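家用机械臂项目应当先写失败记录，再写控制代码
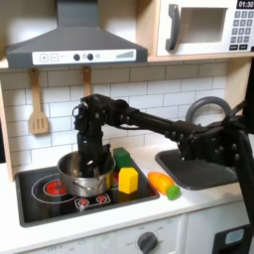

过去一年里，我在共享工坊见过不少自制机械臂，也参与过其中几台的装配和调试。它们的技术路线各不相同，停工的原因却相当集中：作者花了大部分时间让机械臂动起来，几乎没有花时间规定什么叫做完一次任务。代码仓库里有运动学求解、有轨迹插值、有漂亮的可视化界面，唯独没有一张表写明同一个动作重复若干次之后，成了几次，败了几次，败在哪一步。

我的主张很简单：个人或小组在家里、在工坊里搭机械臂，第一份应该写完的文件是失败记录的格式。控制代码排在它后面。

先说任务本身。我们在工坊里选的是玩具厨房，任务是从锅里取积木，以及把积木放进锅里。选玩具厨房常被人批评为不严肃，Yutong Cai 就持这个看法，她认为既然目标是家务，就应当直接上真灶台、真餐具。我不同意。玩具厨房的几何约束并不宽松：锅壁是竖直的障碍，夹爪必须近乎垂直地下探；锅后面放一块绿色积木，前面放一块黄色六棱柱，夹爪张开的宽度马上就受到限制；锅的上方还有油烟机，挂着木铲，手臂若从高处回撤，路径要绕开它们。这些约束在真厨房里一条都不会少，区别只在撞一次的代价。业余项目的预算禁不起昂贵的碰撞，便宜的碰撞才能让人积累到足够多的次数。

次数是关键。我们最初的做法是每改一版参数就跑一遍，成功了便提交代码。这种做法在 3 月之前持续了很久，产生了一批谁也说不清好坏的版本。后来 Yutong Yuan 提出每一版固定跑 20 次，积木摆位事先抽签决定，中途不许改参数，也不许因为“这次不算”而重来。第一轮按新规矩跑下来，那个大家公认最稳的版本，20 次里败了 8 次。此前没有人认为它的失败率会到这个程度，原因也不难理解：人在调试时会无意识地把积木摆到好抓的位置。

8 次失败里，有 4 次是夹爪下探时手指外侧蹭到锅沿，有 2 次是抓住之后在提升途中脱落，剩下的是定位偏差，手指合拢时积木不在两指之间。三类失败的修法完全不同。蹭锅沿要改的是下探前的对中方式和腕部姿态；脱落要改的是夹持力和指面摩擦；定位偏差要回到相机外参和深度数据上去查。如果没有记录，三类失败在人的印象里会合并成一句“有时候抓不稳”，然后大家去调 PID，而 PID 与这三件事基本无关。

有人会说，写记录是实验室的做法，业余爱好者图的是乐趣，不必自找麻烦。这个意见我部分接受。如果目的就是让手臂挥一挥，拍一段视频，那么怎么做都可以。但工坊里多数人的目标并不止于此，他们会说希望它以后能收拾桌面、能递东西。目标一旦写成这样，记录就不再是可选项。能动和能用之间的差距，只能靠重复次数来测量，靠视频测不出来。一段剪辑过的视频，在信息量上等于一次成功，而一次成功几乎不说明任何问题。

另一种反对意见更值得认真对待：现在有模仿学习，采集足够多的示教数据，训练一个策略，许多细节由模型自己消化，何必逐条分析失败。Bostesano 工坊的一组人走的就是这条路，他们的结果并不差。但我看过他们的数据目录之后，看法没有改变。示教数据同样需要标注哪些是失败，同样需要知道失败分布在哪些摆位上。如果操作者在遥操作时也习惯性地避开锅后侧，那么策略在锅后侧就没有可学的东西。不做记录的人换用学习方法，只是把盲区从参数里搬到了数据里，排查起来还更慢。

关于记录的格式，我的建议偏保守。每次执行一行，字段宜少：版本号、摆位编号、失败阶段、失败现象、是否发生碰撞。失败阶段只取接近、下探、合拢、提升、转移、释放这几个值，不允许写“其他”。现象一栏用一句话，写看到的东西，不写推测的原因。“左指外侧碰锅沿，锅移位”是合格的记录，“标定不准”不合格。推测写进现象栏以后，后来的人会把它当事实引用，这类错误我们犯过，浪费了两个晚上重做标定，最后查到的问题是一颗腕部螺栓松动。

这里附带谈谈机械结构。自制手臂的关节和连杆靠大量螺栓连接，每一处都可能成为回差的来源。软件出身的人倾向于把一切偏差归到软件，因为软件是他能改的部分。我们后来在记录表之外加了一张点检单，每轮开始前按扭矩扳手的设定值过一遍腕部和肘部，再检查线缆。线缆尤其容易被忽略：肩部上方的线要留出活动余量，留少了会在大角度时拉扯，留多了会甩到工作区里。线缆拉扯造成的误差与姿态有关，在数据里看起来非常像标定误差，单看一两次执行无从区分，按摆位汇总之后才显出规律。

还有成本分配的问题。许多小组把预算集中在电机和减速器上，夹爪随便打印一个，相机用抽屉里剩下的。按我们的记录来看，电机导致的失败一次也没有出现过，夹爪和视觉占了全部。这个结论只适用于我们这台手臂和这项任务，换成举重物或者高速分拣，情况肯定不同。我想说明的是，预算该花在哪里，本来就应该由记录来回答，而不是由论坛上哪个零件讨论得多来回答。Sodatdale 的一个小组在没有跑过一轮完整测试的情况下更换了全部关节电机，换完之后抓取表现没有可以核实的变化，他们连换之前的数字都拿不出来。

公开分享也应当改一改习惯。工坊的共享盘里，项目文档的通行写法是物料清单、接线图、安装步骤，最后放一段成功视频。我希望再加一项：最近一轮的原始记录表，包括全部失败行。读者据此可以判断这套设计值不值得复现，也可以判断自己复现之后的表现是否正常。现在的情形是，复现者遇到失败，既不知道原作者是否也遇到过，也不知道比例，只能反复怀疑自己的装配。Yutong Yuan 把我们的表放出去以后，收到的第一条有用反馈就来自一个复现者，他的失败同样集中在下探阶段，并指出我们的指尖外侧可以削出斜面。照此修改之后，蹭锅沿的情况减少了，提升途中脱落的情况没有变化，这与预期一致，因为斜面本来就不涉及夹持面。

我不认为记录能让一台业余手臂变得可靠。机械精度、传感器噪声、可用的业余时间，都有各自的上限。记录能做到的，是让人知道自己离上限还有多远，以及下一个周末该拆哪一颗螺栓。对于还没有动手的人，我的具体建议是先把锅和积木摆好，用手模拟夹爪完成任务，把每一个可能失败的阶段写进表头，然后再去打开编辑器。

Yutong Cai 仍然坚持尽快换到真灶台。我们商定的条件是，现有任务连续两轮各 20 次，每轮失败不超过 2 次，而且两轮的摆位都由她来抽签。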